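Gripper notes, before I forget all of it

Ok so I said I'd write up the gripper swap and then August happened. Quick version tonight, it's past eleven and I have coffee I shouldn't be drinking.

Where we were: one handheld gripper with the camera riding on it, the Trotasent one, which I'd been using since spring. Fine. Heavy. The trigger has a long pull and after twenty minutes the side of my hand goes numb, which is a me problem maybe, Siebe doesn't get it. Siebe Van Acker has hands like shovels and would happily use the thing all day.

Then the Zisau arrived. Printed parts, linkage fingers, much lighter. 238 grams lighter on my kitchen scale, with the camera mount on both. Doesn't sound like a lot. It is a lot at the end of your arm.

So I wanted to compare them properly. Same table, same objects, same person (me), same camera. I moved the camera over from one to the other and that alone ate an evening, the bolt pattern is off by a hair and I ended up filing a slot in the bracket. Not pretty. Holds.

The list of things to pick up:

- AA battery, lying down
- a coin, flat
- tea towel, folded
- mug by the handle
- mug by the rim
- a strip of paper tape
- one of those thin plastic lids

7 things, 19 tries each, both grippers. I know 19 is a silly number. I had planned on twenty and lost one recording of the lid on the Trotasent, and instead of redoing it I threw one out everywhere so the columns would match. Science!

Results, short: the Zisau wins on anything soft or awkward. Towel, easy. Mug rim, easy, the wide opening helps a ton. Fingers go out far enough that you can be sloppy about where you come in and still get it. With the Trotasent I had to line up first and then commit, and if I was off I'd shove the mug across the table.

Coin is bad on both. Coin is always bad. Got it 2 times out of 19 with the Zisau and I think one of those was the coin's idea.

Battery was closer than I expected. Trotasent has those stiff metal jaws, they come together dead flat and the battery just stays. On the Zisau the fingers flex a bit and the battery wants to roll up toward the tips. You learn to go lower. By the last few tries I wasn't thinking about it any more, so some of that is practice and I should of mixed up the order. I did all the Trotasent runs first. Next time.
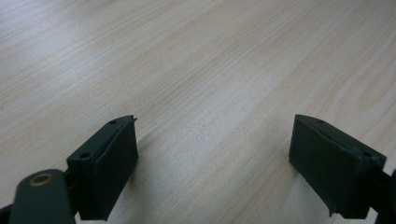 The bigger thing for me is what the camera gets. On the Trotasent the jaws are so deep they eat the whole bottom of the view, and whatever you're grabbing dissapears right when you want to see it. On the Zisau you get the tips of both fingers and open table between them, and that's really all I'm after. I want to see the tips. I want to see the gap. If the gap's visible I can get the opening width from the video later and not have to trust the encoder, which on the first unit we tried was drifting all over.

Lighting, while I'm on it. The dark green plastic is good for this. Pale wood table, dark fingers, easy edge to find. The metal jaws were a nightmare, they pick up the ceiling light and the tracking jumps every time you tilt. The table itself still gives me a big bright patch on one side though. I tried a lamp with baking paper taped over it and it's better, not gone. Might try a matte cloth but then the towel test is cloth on cloth and I don't want to deal with that right now.

Pads. This is the complaint section.

The pad layer on the inside of the fingers is thin and it's stuck on, and sticking on isn't enough. The right one has come away from the body so there's a gap running along it, and down near one corner there's a torn flap hanging off. The left is fine. I have no idea why only the right. Siebe thinks it's because I drag the mug toward me and that loads one side. Maybe. I think the glue was bad. We have had this argument in the car and also over dinner.

Either way, a loose pad changes your numbers. Thin lid especially — the edge of the lid can catch in the seam instead of on the pad face and then it pops out when you lift. I don't know how many of my lid misses were that. Could go back through the video. Will I? hm.

Options for pads:

Saxena sells a rubber sheet with adhesive already on it, meant for feet on speakers or something like that. Cut it with a knife and go. I used it on an older gripper and it lasted fine, bit too grippy if anything, tape strips wouldn't let go.

Or silicone, cast straight onto the finger. Siebe wants to do this. I've seen Siebe's kitchen after the last casting project so I'm voting no.

Or screw them down. Print a new finger with the pad wrapped over the edge and clamped. There are already screw holes on the top face so part of me wonders if I could run a little strip across using those. Haven't measured yet. That's tomorrow, or whenever.

One nice surprise is the linkage. Brass-colored bushings in the pivots, and hardly any slop. I'd figured printed arms would go sideways within a week. I wiggled every joint after the last round and couldn't feel a difference from new. The Trotasent slides on rails and the rails were gritty from the start, I cleaned them and they were still gritty. So, point to Zisau.

Controller is a different story and I'm too tired for it. Very short: we tried running both off the Mololel board so I could log trigger position the same way for each. It works, with a lag I can see. Roughly a tenth of a second from squeeze to logged value? That's by eye from scrubbing video, don't quote me. For what I'm doing I can shift the timestamps. If you wanted to drive a real arm from it live you'd hate it. Siebe says it's a buffer setting and Siebe is probably right and I haven't looked.

So am I switching? Yeah. Already did, the Trotasent is in the drawer. I'd keep it for small hard round things if I had a project full of batteries but I don't. I've got towels and cups, mostly, and a hand that likes not being numb.

To do: new pads, both sides, even the good one so they match. Redo the lid, in mixed order. Second lamp. Ask about the board. File the other side of the bracket so it stops looking drunk.

If you have the Zisau and your pads have held up, tell me what you're doing, comments are open again (I think, I turned the spam thing back on and it may eat you the first time). More when the rubber sheet comes.

Recent posts
Filing a bracket at midnight
The encoder drift thing, part two
Why my tape strips stick to everything
Moving the desk again
Mololel board: first evening
Soup, and a broken servo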